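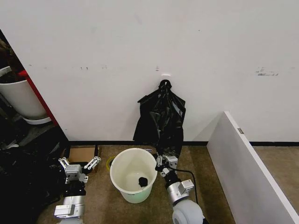 Ticket: Liner cell, right gripper reports "grip lost" while plainly gripping

Site: Skullside
Raised by: Kobe Segers
Assigned to: Cludley second line
Priority: Low (raised to Medium after I complained)

Original report

The right gripper throws a grip lost fault during the liner change, usually at the stretch over the rim. It lets go, as programmed, and the left one carries on with great confidence by itself. A restart clears it for two cycles, sometimes a whole morning. I have read the Bakker manual as far as the section that says to contact the integrator. Asberg are the integrator. Asberg have asked me to open a ticket with you, so hello.

Reply from Cludley, 9:40

Please confirm the hook and bucket positions haven't shifted since the last teach. Please also turn the cell off and on again.

Kobe, 10:15

Off and on again, done, with feeling.

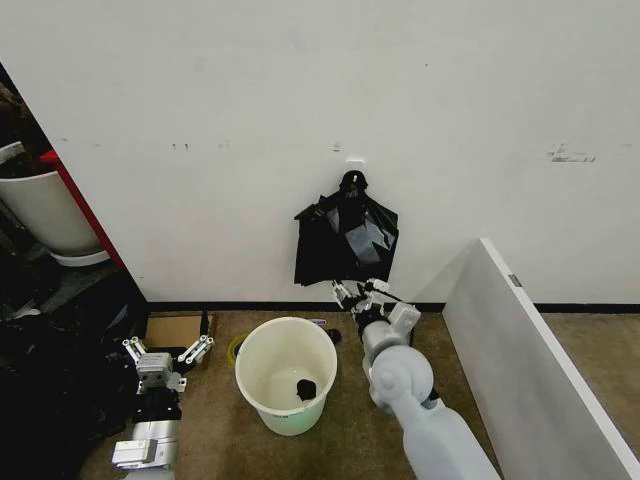 Positions were my first suspect too, so I went back over the taught points before breakfast. The hook point is good to 2 mm, which for an adhesive hook on a painted wall is better than any of us deserve. I jogged the right arm in low, with the gripper under whatever's on the hook and close to the wall, and ran the fingers open and shut from the pendant. No fault. The bucket stays on the floor between the arms and gets put back on its mark by hand. So it isn't position, or if it is, it's very shy.

Reply from Cludley, 11:05

Does the fault follow the gripper or the arm? Can you swap left and right?

Kobe, 13:30

Swapped them over lunch. The fault stayed on the right. I've swapped them back, re-zeroed both, and aged visibly.

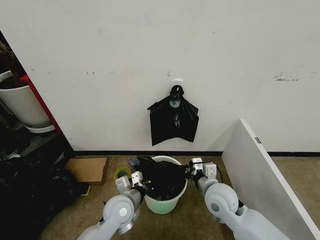
Strain relief is where I'd put my money now. The fault only turns up when both sides are loaded, and the wrist on the right rolls further than the left to get there. With a gripper on each side of the rim and the liner pinched between them, the lead comes out of the back of the right gripper in a loop and runs down beside the arm. I held the connector still with one finger (brake on, cell locked out, please don't write to me) and wiggled the lead. The grip signal dropped out every time. Wiggling the lead on the left did nothing at all.

Reply from Cludley, 14:20

Thanks Kobe, that's useful. Please check the colour of the locking collar. Grey collars were fitted without the inner clamp and we have a replacement.

Kobe, 14:35

Grey. Naturally.

Fitted the replacement lead from the spares drawer, clamp done up, and left more slack at the wrist than the drawing asks for. Taught the wrist roll back by 6 degrees at the rim approach as well, so it isn't winding the thing up like a clock spring.

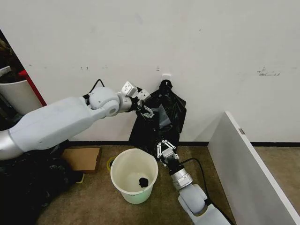
The rest of the afternoon went on slow-speed runs from hook to rim, then normal speed, with the fault log open on the laptop beside me. Nothing in it except my own emergency stop, which I'd leaned on.

Follow-up actions

Lead inspection added to the service sheet, every 1000 cycles.
Asberg to correct the drawing for slack at the wrist.
Cludley to send a second spare, as the drawer is now empty.
Left lead to be changed at the next service, if its collar is grey too. I haven't looked. I'd like to go home.

Status: Monitoring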